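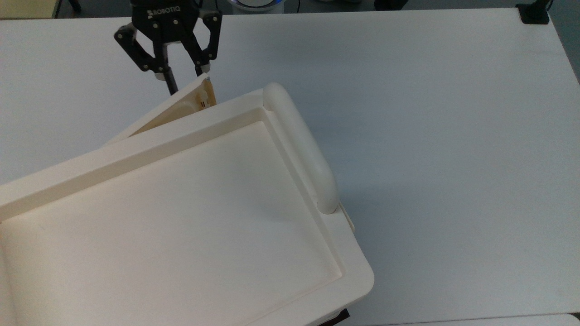
# Wikeck Trays and Panels, data card

Version notes last touched in March. Maintained by Costel Avram, with corrections from Teodor Vasiliu, who disagrees with some of what follows and has been told he may say so in the comments.

## What's in it

Records of flat things being put into, taken out of and leaned against household trays. There are 63 folders, one per sitting. Each has pictures, a short text note and a line in index.csv. The notes were typed at the time and I have not tidied the spelling.

The trays are white or off-white plastic with a raised rim, and some have a tall handle at the end. The flat things are thin tan panels with ridges on the face. The original index calls them "biscuit board", a name I can't find in any catalogue, so I've changed the column to "panel, tan". If you know what they were sold as, open an issue.

## What I don't believe

The old card said this collection covered "everyday kitchen organizing". It doesn't. It covers one kind of tray and one kind of panel, with the odd extra. Anyone who has sorted a real cupboard knows the trouble is lids, crumbs and the bag of bags, and you will find none of that here. An off-white tray with a clean floor is a very favourable starting point.

I also doubt the "difficulty" column. It runs from 1 to 5 and was filled in by two people on different days. A panel behind a tray rim got a 2 in one folder and a 5 in another. Ignore it.

The "colour" column is slightly better. Still, white and cream were used as if they meant the same thing, and under warm light they may as well.

## Known faults

- 21 folders have a note but no entry in the index. The script reads them anyway.
- The panel's top edge and bottom edge are mixed up in places. Small reddish-brown marks are not labelled at all.
- "Empty" in the notes means nothing on the recessed floor. It says nothing about what is leaning on the rim.
- Tray sizes were copied from an Istineo sheet and I haven't measured any of them. Treat as hearsay.

## Using it

Unpack, run `check_index.py`, read the warnings. Keep sittings whole when you split; pictures from one sitting look very much alike, and a good score across a careless split is worth nothing.

Free for study and teaching. Please don't cite it as evidence about how people keep their kitchens.

---

Share (5) | 3 comments

**tvasiliu:** The difficulty numbers were fine when I did them. It was the second lot that went off.

**kolley_m:** Could the ridges be labelled in the next version? I can't tell moulded from cut and the notes don't help.

**Costel Avram:** Neither can I, so no.

We use cookies to remember your settings. Accept | Manage preferences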